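Wednesday, notebook, picking bay

Started at 8 with coffee and the shelf. We're on the produce job for Skindis this month, so it's order picking: a person used to walk the display with a basket, read the list, pick, walk back. Njoroge did exactly that in a shop for years before he came to us, and I keep asking him daft questions (why do you take from the front? do you look at the list once or every time?) because he does the whole thing without thinking and I can't get it out of him any other way.

His main point today was that picking is the easy bit. What wears you out is the basket on your arm and the bending to the bottom tray. So if the machine takes the low trays and carries the basket, the picker is left with checking and substitutions, and he reckons most people would be glad of it. I reckon some would miss the walking about!

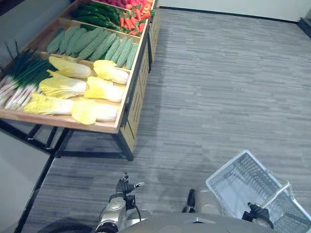
Basket in the right gripper, left hand free. Cabbages in the lowest tray.

The morning list was 22 lines, mostly cabbages and onions. We got through 15 before lunch and then I stopped to rewrite the approach for the front row, which I'd set far too cautious. Note to self: the new values are in the Doltix folder, NOT the shared one, and don't let me overwrite them again.

Long chat over sandwiches about what to call the person's job once this goes in. Skindis say "supervisor" and Njoroge hates it - says a supervisor is someone who tells you off. He'd rather "picker" stayed on the rota and the pay went up a notch for the extra checking. I've put that in the draft and we'll see if it survives.

Afternoon was placing. I want the item let go low over the basket so soft stuff doesn't get bruised, and that means going slowly over the rim, and that means the person waiting at the packing end gets bored. Still haven't settled on a speed.
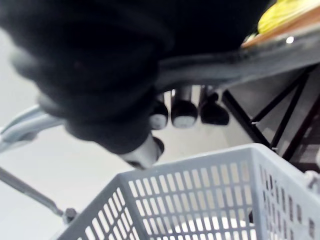 Who stops the run if a wrong item goes in?
Whoever is on the packing end, and they don't need to ask us first.

Left to do: the other 7 lines, and ring Skindis about shift times.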